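Can a robot hang a picture frame yet?

Home & Workshop Help > Tools and Machines
Print this page | E-mail this page

Posted by Định Giáp, March 16, 2022

I help run a small framing counter at Tollalar, and the owner has been to a trade show and come back with ideas. He wants to know if we should hold off hiring for the bench and wait for a machine that can turn frames over, check the hanging slots and set them on the wall pegs. I think he saw a very good video. Does anyone have one of these doing real work, in a real shop, with no one standing next to it?
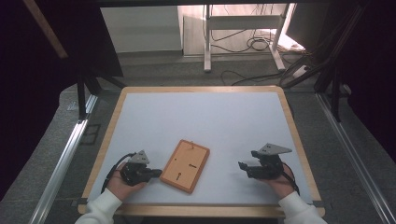
2 min read

To be clear about what I'm after: I don't care about factory lines where the same part shows up in the same spot all day. We get 17 different frame styles in a normal month, some with keyhole slots, some with wire, some with a stand. A new hire learns them in a morning. The owner says the machines "learn by watching" now. Watching what, and for how long?

He also wants one for his house to do the dishes, but that's his problem.

Posted by Jõgi

Short version: hire the person.

Longer version. I did bench work for Stedthorpe until last October and we were pitched this stuff three times. What you need to look at is the fingers. A person picking up a frame feels the weight shift and moves a thumb before they know they've done it. A two-finger gripper has a pad on each side and that's your lot. The pads are soft so they'll hold, and soft things tear.
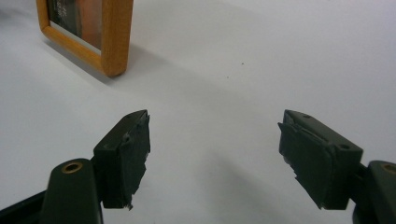

Glass makes it worse. Squeeze a bare panel a little too hard and it shrugs, but squeeze a frame at the corner and you can open the miter, and then you're regluing it and calling the customer. The Celex salesman told us force control was "solved." I asked him to hand his gripper one of our cheap frames, then one with a loose corner, and he wanted to talk about the service plan.

As for learning by watching, the kind I've seen has a person work the grippers by hand, over and over, and the machine is supposed to pick it up from the recordings. Fine. That means the good-looking part of the demo may be a human wrist. Always ask who was holding it.

Slots are the real test if you ask me. Finding a keyhole slot from across the bench is easy enough, any camera can do it.
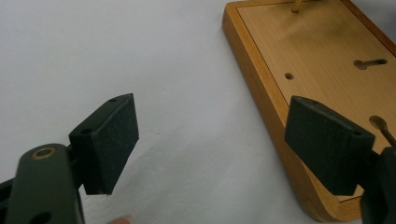 Getting a peg or a screw head into the round part and then sliding it along the narrow part is another matter. You're doing it half blind, by feel, and when it catches you back off a hair and try again. I've watched apprentices swear at this for a week and they have fingertips. Do a slot badly and the thing hangs crooked or comes down on somebody's couch.

I'm not saying never. I've been hearing "about 3 years" for as long as I've been in the trade, though.

Posted by gluepot_annie

Depends what you mean by a chore. My vacuum robot is OK if I pick everything up first – so I do the chore and it does the lap of honor. Haven't seen anything I'd trust near glass.

What I would do is make the seller run it on YOUR frames on YOUR bench. Put one down crooked. Put one down face up when it wants face down. Then walk away and see if it gets touched by anybody. For comparison, we paid $355 for a plain bench jig and it has never needed a software update.

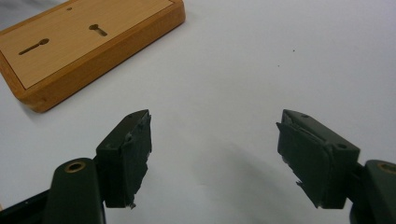 Keyhole slots in the light panel, gripper open.

Also the dishes thing, no. Tell him no.

Posted by mr_tenon

just use wire hangers

Comments

Định Giáp: Thanks, all. I've forwarded Jõgi's answer to the owner. He replied with a link to another video.

backroom_bev: Does the video have any cuts in it? Count them before you watch anything else.

Jõgi: What Bev said. And check whether it's been sped up.

oldsawdust: I think you're all a bit hard on it. The grippers are a lot better than the suction cup things we had. Still wouldn't buy one.

Print this page | E-mail this page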